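4. Setting up your first watchlist

Now that Kenoso is installed and you have signed in, the next job is to tell it which mining companies and which kinds of deal you would like to hear about. Do take your time over this part. A well-kept watchlist saves a great deal of scrolling later on, and you can always come back and change it.

1. Open the Deals tab and choose New watchlist. Give it a name you will still recognise in December, such as "Copper, junior explorers".

2. Under Metals, tick the ones you follow. If you tick nothing at all, Kenoso takes it that you want everything, and your first page will be a very long one.

3. Under Deal type, pick from mergers, share placings, joint ventures and royalty agreements. Royalty agreements are switched off to begin with, so please switch them on if they matter to you.

4. Set the smallest deal value you care to see. The box is in millions of US dollars, so for a deal of 500 million you type 500 and leave off all the noughts.

Caution: deals with no published value are hidden as soon as you put any figure in this box. To keep them in view, tick Include undisclosed just underneath.

5. Press Save and wait for the green bar to reach the end before you close the window.

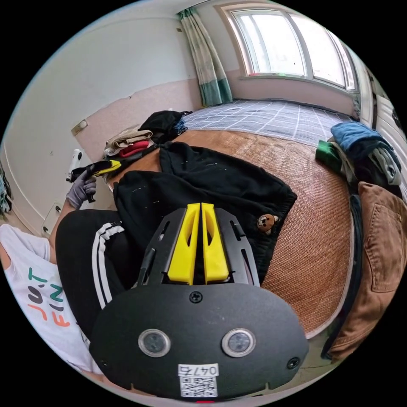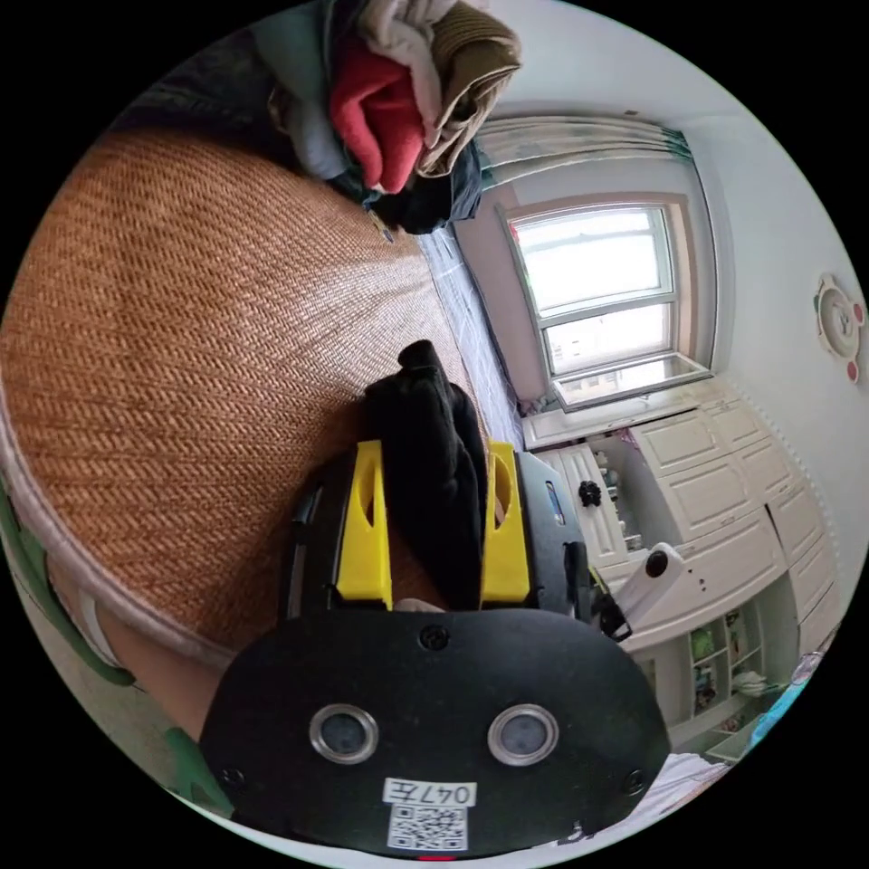 6. Go to Sources and choose where your announcements should come from. The Tsao feed is included with every account. The Usell feed, which is stronger on smaller exchanges, needs its own key, and you paste that into the box marked Feed key.

7. Press Refresh. A brand-new list usually fills within a minute or two, though a broad one can take a good bit longer. The practice list we supply, called Fadholm, holds 2,193 past deals and is a nice safe place to try out the filters before you touch your own.

Note: one watchlist can hold up to 165 companies. If you go over, Kenoso keeps the ones you added first and shows the rest in grey. Splitting the list by metal or by country generally works very nicely.

8. Finally, choose how you would like your alerts. Most of our readers settle on the daily summary, but if you are following a live bid you may prefer Straight away.

If a deal seems to appear twice, look at the Status column first. An offer that has been revised gets a fresh line, with the older one marked Superseded, and both are kept so that you can compare the terms. Error 13 means the feed key has been mistyped, very often with a stray space at the end (we have all done it!).

Section written by Yolanda Bellamy, with corrections to steps 4 and 6 from Maarten Lambrechts. Last revised Jul 31, 2021.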